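Washing day got away from me again

Quick one because I have to get dinner on. The washing came in at four in the afternoon and got dumped straight on the bed, as per usual, and of course now I can't go to bed until it's done. Which is sort of the system. Not a good system.

Rain all morning up here in Henddale so everything went out late. Two loads, one of towels (fine, easy, done) and one of what I call soft stuff. Pyjamas, tees, the trackies that should of been retired last winter. The soft stuff is what kills me. Nothing has a proper edge to fold to.

Worst offender is anything with an elastic waist. You lay it flat, it bunches. You pull the waist straight, the rest goes skewiff. I've tried rolling, I've tried the drawer-file thing everyone was doing in January, didn't last a fortnight. Currently I do this – waist at the top, one side over the other, thumb along the seam, fold in thirds, walk away. Don't look back at it. 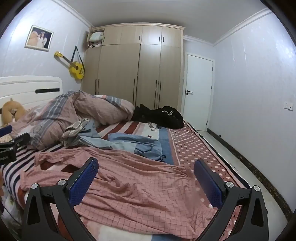
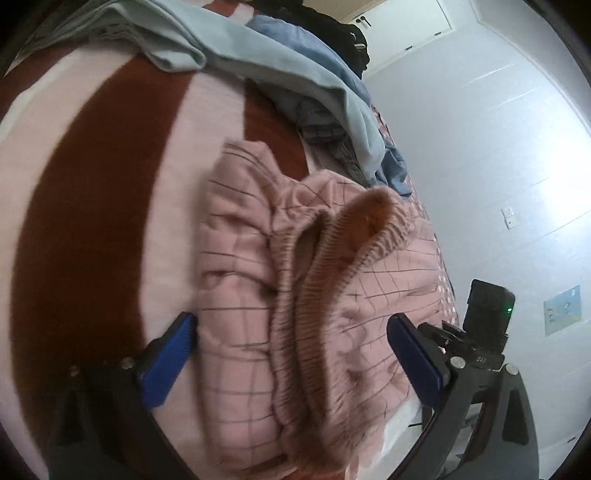
The pink check still isn't folded as I type this. At least a grid gives you lines to go by, in theory. Wrinkled fabric does not care about your lines.

Mendonça commented on the last washing post that I'm making it too hard, elastic waists should be hung over a rail by the middle and never folded at all, and that a drawer is where pyjamas go to get creased. Fair enough, but I've got one rail and it's full of school shirts. Also who is looking at my pyjamas.

Anyway. Bought a Rumitz basket to sort into before it hits the bed, and so far it's holding library books. Doona cover still on the line, must remember that before dark. And I'm nearly out of pegs, the Flondance ones snap the minute the sun gets to them, pack of 200 and I reckon I've got 97 left, yes I counted, I was on the phone on hold.

Next post will be the linen cupboard if I can get teh door open.

Right, dinner.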